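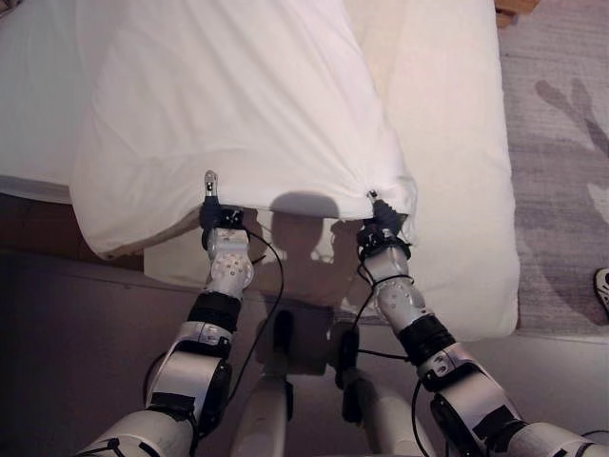

*Figure 1. White sheet lifted at its hem at the foot of the bed, folds running diagonally across the fabric.*

# Making up a bed with loose white bedding: fit, drop and wrinkling

Project report, Housekeeping Operations and Textiles module
Practice room, Brunton building

## 1. Purpose

The project compared three ways of placing a flat top sheet on a single bed. The question came from the practice room itself, where first-year groups were getting uneven results from the same linen and the same written procedure. Beds made by one group had a straight hem at the foot, and beds made by the next group had one corner long and the other short. We wanted to know how much of that difference was due to the order of work and how much to the linen.

## 2. Materials

All sheets were plain white flat sheets from the Utell range held in the linen store. They are listed as a cotton and polyester blend. Two sheets had a hem that had shrunk more than the body of the fabric, which pulls the edge into a wave. These were set aside and used only in the check described in section 5.

The mattress had rounded edges at the foot. This matters for the measurement, as a rounded edge gives no clear line from which to start the tape. We fixed a strip of masking tape across the top surface and measured the drop from that strip in every trial.

The other items were:

- steel tape, 3 m
- masking tape, narrow
- stopwatch
- record sheet, one line per trial
- Zirnari laundry bags for used linen

## 3. Methods compared

**Method A, head first.** The folded sheet is placed at the head, opened toward the foot, and squared at the head before the foot is touched.

**Method B, center fold.** The sheet is laid along the center line of the mattress and opened to the left and right.

**Method C, foot lift.** The sheet is spread loosely, then the hem at the foot is taken at two points, raised clear of the mattress, pulled level and lowered.

In Method C the distance between the two holding points was left to the person doing the work during the first trials. It was fixed later. With the points close together, the hem stayed level between them but the fabric outside the points curled under itself. With the points far apart, the hem sagged in the middle and the sag was carried onto the bed as a shallow curve. Setting the points slightly inside the two mattress corners gave the most even edge.

## 4. Procedure

A total of 92 trials were recorded. The bed was stripped to the mattress before each one. The sheet was refolded along its laundry creases, and a sheet was replaced after 9 uses, when those creases had become too weak to guide the opening. Bags were sent down to the laundry at the end of each session.

Drop at the foot was measured at the left corner, the center and the right corner. The difference between the longest and shortest reading was entered as the hem error. Wrinkling was graded by eye on a scale from 0 (flat) to 3 (folds standing clear of the surface). Two people graded each bed separately. Where the grades differed, the higher one was kept.

## 5. Results

Method C gave the lowest hem error, and the result held for every person in the group. Method A was close behind when the head end had been squared with care. When it had not, the error at the foot grew, as any turn at the head is carried down the full length of the sheet. Method B was the fastest to learn and the least accurate at the foot.

Wrinkling went the other way. Method C left more long diagonal folds than the other two, most of them starting at one holding point and running up toward the opposite side. They were removed by drawing the sheet flat from the head after the foot had been lowered. This extra step was added to the procedure and is included in the times we recorded.

The two sheets with shrunken hems could not be brought level by any method. The hem error was high in each case and the wave stayed visible after smoothing. We take this as a linen fault and recommend that such sheets be pulled at sorting.

## 6. Limits

Grading by eye is weak on white fabric. Folds show mainly as faint shading, and the grade changed with the light in the room. Sessions held after 4 p.m. gave lower wrinkle grades than morning sessions on what seemed to be equal beds. A lamp set at a low angle at one side would have fixed this, but we did not have one until the trials were nearly finished.

Only one mattress was used. A deeper mattress would shorten the drop and could change the ranking of Methods A and C.

## 7. Recommended change to the procedure

Step 4 of the Banoneo course sheet now reads "straighten the foot." We propose replacing it with:

1. Take the foot hem at two points, each slightly inside the mattress corner.
2. Raise the hem clear of the mattress and pull until it is level.
3. Lower it without letting go of either point.
4. Go to the head and draw the sheet flat.
5. Check the drop at both corners before tucking.

The raw record sheets are in the project folder in the linen store office.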